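Vornar 107 is out, sync is so much faster (long post)

quietpanda
Posted in: General > Releases

Just updated from 2 versions back and I had to come in here and say something, since I've been complaining about sync in this forum for ages. It's fast now! My notes library has 2,794 notes in it, a lot of them with attachments, and the first full sync after the update finished while I was still reading the release notes. On the old version I would start it, go make lunch, and come back to a spinner.

Other things I've noticed so far:

The tag sidebar remembers which groups you had collapsed. Finally!!
Search finds words inside checklists now, including the checked items (there's a toggle if you don't want those).
Dark theme has an in-between gray that is much easier on my eyes at night.
You can drag a note onto a notebook in the list without it jumping to the top of the list first.

What is everybody else seeing? I'm on the desktop app, plus the Android app on a pretty old phone.

---

marlow_b
Re: Vornar 107 is out

Same on sync, big difference here too. I keep the library on a home server running Wustenine, and the old version used to ask it for the complete list of notes every single time. Now it asks what changed and leaves it at that. I watched the server log during a sync and it was a handful of lines. It used to scroll for minutes.

The gray theme I'm less sold on. The selected note is hard to pick out in the list.

---

quietpanda
Re: Vornar 107 is out

Try Settings > Appearance > List contrast and push it up a notch. It's off by default for some reason, but it gives the selected note a proper highlight.

---

marlow_b
Re: Vornar 107 is out

Oh, that's much better. Thanks! OK, I'm sold on the gray.

---

tinroof
Re: Vornar 107 is out

I'm going to be the grump in this thread. They moved Export out of the File menu and into a panel called Library Tools, and it took me far too long to find it. I export every evening at 9 to a plain text folder, and my keyboard shortcut for that is gone too. Why move something that people had in muscle memory? I like this program a lot, I've used it since the early betas, but every second release something I use daily ends up in a different room.

---

hexleaf
Re: Vornar 107 is out

I had the opposite reaction to Library Tools, I love it. Export, import, duplicate finder and attachment cleanup are all in one place, and before this they were in four different menus. I never even knew there was a duplicate finder! It's been in there for years, apparently.

You can get your shortcut back, by the way. Settings > Keys, type "export" in the filter box, and assign whatever you had before. The old binding got dropped because the command has a new internal name.

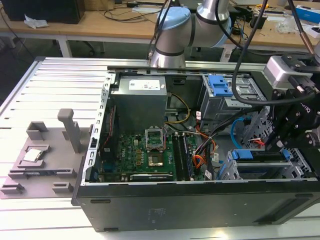
One more thing on export while I'm at it -- the plain text option now keeps your notebook folders. It used to dump everything in one big pile with the notebook name stuck on the front of each file. If you have a script that reads those names, check it before your next run.

---

tinroof
Re: Vornar 107 is out

Shortcut is back, thank you. And yes, my script did choke on the folders, so that explains last night. I still think a renamed command should carry its old key binding along with it. That's a small thing to get right, and it would have saved me an evening.

---

hexleaf
Re: Vornar 107 is out

No argument there. I'd put it in the tracker, they've been quick with small stuff lately.

---

paperkite
Re: Vornar 107 is out

Does the Birkett plugin work with this one? I use it for the calendar view and I'm scared to update without knowing. I'm still on the old version.

---

quietpanda
Re: Vornar 107 is out

It loads for me and the month view is fine. The week view shows a blank column on the left, but the notes themselves all show up on the right days. I'd call it usable.

---

marlow_b
Re: Vornar 107 is out

I'd wait if you depend on the week view. For me it was more than a blank column, I couldn't drag notes between days at all. Month view is fine, agreed.

---

quietpanda
Re: Vornar 107 is out

Huh, dragging works here. Are you on the Fata theme by any chance? I remember that one fighting with Birkett before, something to do with how it draws the borders.

---

marlow_b
Re: Vornar 107 is out

I am on Fata! Switched to the stock theme and dragging works. The blank column is still there. So paperkite, go ahead and update if you're on a stock theme, and copy your library folder somewhere safe first.

---

paperkite
Re: Vornar 107 is out

Updated! Stock theme, copied the library, all good. Blank column confirmed, I can live with it. And wow, you weren't kidding about sync. I thought it had failed because it stopped so quickly, so I ran it again and it said everything was up to date.

---

tinroof
Re: Vornar 107 is out

I filed the key binding thing, and someone had already replied by the time I got back from walking the dog. They're going to carry old bindings over in the next release, and there'll be a note on first launch listing any commands that moved. So I'll take back half of my grumbling. The other half stays until Export is in the File menu again.

---

hexleaf
Re: Vornar 107 is out

Ha, fair enough. I'd be fine with it living in both places.

Has anyone tried the new attachment cleanup yet? It found 109 orphaned files in my library, mostly old screenshots from notes I deleted long ago. It moves them to a holding folder first, so you can look through them before they go. I found a scan of a recipe in there that I'd been missing since July, so do look before you empty it!

---

quietpanda
Re: Vornar 107 is out

Running it now -- mine is still counting. Will post back when it's done.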